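Winden group, notes from the January catch-up

I took the notes again, so blame me for the spelling. We started at 2:30 with everyone in the room except the Gronow people, who dialed in and stayed on the line for most of it.

1. Where we are with the count

The Celarlow set now stands at 2,657 recorded takes. After the first pass of checking, 1,814 of those are marked good. I had hoped for more, and I said so! Most of the rejects come from the early batches, when we were all still getting used to working with a gripper in each hand and kept swinging our arms out of view of the head camera. The newer batches look a lot healthier.

Action: I'll split the reject list by batch and send it round before the next meeting.

2. The bin task

Long talk about this one. The task is simple enough on paper – pick the bottle up off the table, put it in the bin, go back to the start – but we've all been doing it slightly differently. Some of us bring the left gripper in to steady the bin and some of us leave it hanging over the table the whole time. We agreed that both are fine as long as the take is labeled with the right one, and that the bin stays near the middle of the table for now.
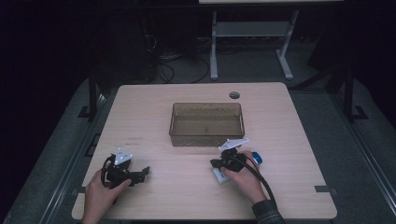
3. Cables

Short item. The cable on the right-hand gripper has been pulling at people's sleeves on longer sessions. We're going to try a strap at the elbow and see if it helps. Gronow said they tape theirs and like it, but I'm not keen on peeling tape off my arm every break.

Action: order 5 straps (me).

4. Approach angles and slow grabs

Then we got into the part I'd been looking forward to, which is how we come at the bottle. The Dorkar model has been closing its fingers too early whenever the bottle is lying down, and I think our examples are partly at fault. Nearly all of us go for the middle of the body out of habit. I'd like many more takes where the gripper comes in close at the cap end, and with the bottle turned every which way (label up, label down, pointing at you, pointing away). I showed a still from the gripper camera with the fingertip right up by the blue cap, and we used it to talk about how near is near enough before you start to squeeze.
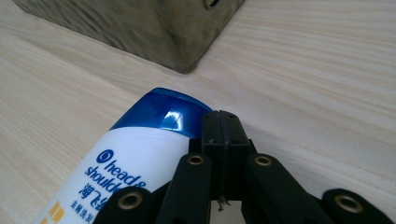

Gronow weren't convinced, and asked whether a pile of cap-end takes would just teach the model to go for caps on everything. Their preference was to mix in more objects first and worry about angles later. Fair point, and we went back and forth on it for a good while. In the end we settled on a small trial: 90 takes at the cap end, kept in their own folder, and one training run with them and one without. If the early closing doesn't get any better, we drop it and go with the Gronow plan.

Action: Winden records the trial takes, Gronow does both runs.

5. Anything else

Please write your notes on a take right after you finish it. I spent a whole afternoon puzzling over "odd one, see later" and there was no later.

The room is ours from 9:00 for the next block of sessions. Wrapped up at 3:50.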